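Bench notebook, Jurari group
July 2020

Writing this up while it's fresh. Nelly and Alasdair will want the numbers and Bernd will want to argue with them, so I'm putting both the numbers and my opinions in one place. Kenneth, skip to the drawer section, it's the part you asked for.

The question on the whiteboard since December has been "can it do a chore yet?" and we finally agreed what counts as a chore. Magnus wanted it strict: the thing starts where a person would leave it, it ends where a person would want it, and nobody tidies up in between. No nudging the mug so the handle faces the right way. I grumbled at the time but he was right, and our old results look pretty generous next to the new rule.

So, four chores. Put a mug away on a shelf. Hang a tea towel over a rail. Sort a tray of mixed fasteners into bins (the shop-floor one, for Bernd). Open a drawer, put a spanner in it, close the drawer. All of it in simulation for now, on the Dretus build, with the plain two-finger gripper. The real arm stays parked until the bench is sorted out.

Mug first, and this is the happy one. We ran 247 mug trials over the week with random start poses and the policy got the mug onto the shelf in well over half of them. Back in December we were cheering if it got there at all! The big change was Nelly's. She stopped asking for a grasp on the handle and let the planner take the rim or the body, whichever it could reach without folding the elbow into the cupboard wall. It looks a bit rude, one finger inside the mug and one outside, but I pick up mugs that way when I'm unloading the dishwasher and I bet you do too.

Failures on the mug sort themselves into two piles. The bigger pile is mugs lying on their side with the opening facing away. It goes for the body, the mug rolls, it goes for the body again, the mug rolls some more. Alasdair wants to add a "trap it against something" move, which is how a person would do it. The smaller pile is the shelf edge: the mug clips the lip going in and tips. I think that one is just clearance. I had the approach height too low because I copied it from the spanner task. Raised it, haven't rerun it.

Towel. Oh, the towel. I love this one and it is nowhere near ready. The cloth model is Cemanitz's, version from the spring, and it behaves well enough when it's hanging, but once it's bunched up on the table it goes stiff in a way no towel of mine ever has. The policy found this out before I did. It learned to pinch the bunch right in the middle and fling it at the rail, and because the bunch keeps its shape, it lands and stays there. Counted as a success by the script. Not counted by Magnus, who watched three of them and asked whether I hang my towels like that at home.

The check now wants cloth on both sides of the rail, and the score dropped to almost nothing, as it should. I'd still call it a good day. Finding out how it cheats is half of what the simulator is for.

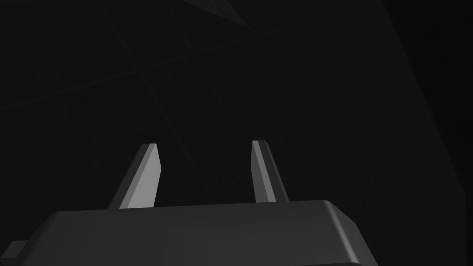 Two fingers are a real limit for cloth, and I'd like us to say so in the write-up. To hang a towel I grab a corner, run my other hand along the edge to find the second corner, then spread it. With a single gripper you have to pin the cloth on something and slide. Bernd has seen people do it with a table edge and says it works if you're patient. We are patient! I've put it on the list. If it turns out we need a second arm for laundry then fine, most people use two.

Next the fasteners. This is the one where the machine is already useful, in my opinion, and Bernd half agrees. The simulated tray had 1518 pieces across the whole set of runs: hex bolts, washers, a few wing nuts that Alasdair put in to be difficult. Picking from the top of a thin layer is fine. It's slow, a lot slower than a bored apprentice, but it doesn't get bored, and it can go overnight. Bolts are nearly all right. Wing nuts are better than I guessed, they have ears to hold on to.

Washers are the trouble. They lie flat and there's nothing for the fingers to get under. The planner drives down, closes on air, lifts, checks, and does it all again. In the log you can see the same washer attempted eleven times in a row. I'd like a rule that it gives up after three and moves on, and comes back once other picks have shuffled things about. Bernd says a real shop would use a magnet and be done by lunch. True enough, and I said I'd happily fit one. A person sorting washers slides them off the edge of the bench into their palm, so there's a chore trick again. Nearly every hard case this week has the same shape: a person uses the table, or the wall, or their own hip, and our arm only knows about its fingers.

Sizes are still a mess, by the way. M5 and M6 bolts get mixed up whenever they're partly covered. I don't think that's a hand problem at all. We could measure the gap between the fingers once they've closed and get a decent shaft diameter for free. Nelly had this idea on Tuesday while waiting for the kettle and I've been cross ever since that I didn't think of it.

Drawer (hello Kenneth). Three stages, scored separately:

Open: good. It hooks the handle with one finger and pulls, and does it smoothly most of the time. Sometimes it pulls a little off axis and the drawer racks, which the Chung contact settings treat as a dead stop. Real drawers have slop. I'd loosen the model before we blame the policy.

Spanner in: middling. It drops the spanner from too high. It goes in the drawer, but if there were glasses in there you'd be sweeping. I've added a penalty on release height.

Close: this was the surprise. It failed 69 times and nearly every one was the spanner sticking up across the front lip. The arm pushes, the drawer stops, the arm pushes harder, the limit trips. A kid of four would look down, see the spanner and poke it flat. We don't have a "look down" step anywhere. It does the three stages in order and trusts that each one went well. So the next job is a check between stages, even a stupid one: is anything above the lip, yes or no. I'd bet a packet of biscuits it fixes most of them.

Some housekeeping from the logs. Total episodes across all four chores came to 3105, and that includes the runs I had to throw out when I forgot to reset the friction values after the towel work. Please, whoever runs next, look at the friction line in the config before you start. I've put it at the top in capital letters. The discarded runs are in their own folder and I've left them there in case somebody wants to see what a mug does on ice (it's very funny, the third one especially).

Also the render is too dark away from the fingers. It makes no difference to the state-based policies but it will matter the moment we train anything on camera input. Alasdair is going to add a second light and vary the floor colour. I asked for a few ugly kitchens as well — patterned lino, glare off a window, that sort of thing.

Where I've landed on the question. Mug: nearly a yes, in simulation. Fasteners: yes for bolts, if you can wait. Drawer: yes when it goes well, and it has no idea when it hasn't. Towel: no, and I can't wait to work on it. Magnus read this over my shoulder and says "nearly" isn't a category on the whiteboard. I've written it in.

To do, in no real order:
Rerun mugs with the higher approach.
Give-up rule for washers, three tries.
Finger gap as a size check on the bolts (Nelly).
Between-stage check on the drawer, then repeat the close trials.
Ask Cemanitz about stiffness when the cloth is bunched, send them the flinging clip.
Table-edge slide for the towel, Bernd to dig up his notes.
Second light and floor colours (Alasdair).
Kenneth, can you measure the play in the drawer in the tea room? With callipers, please, and don't tighten it first.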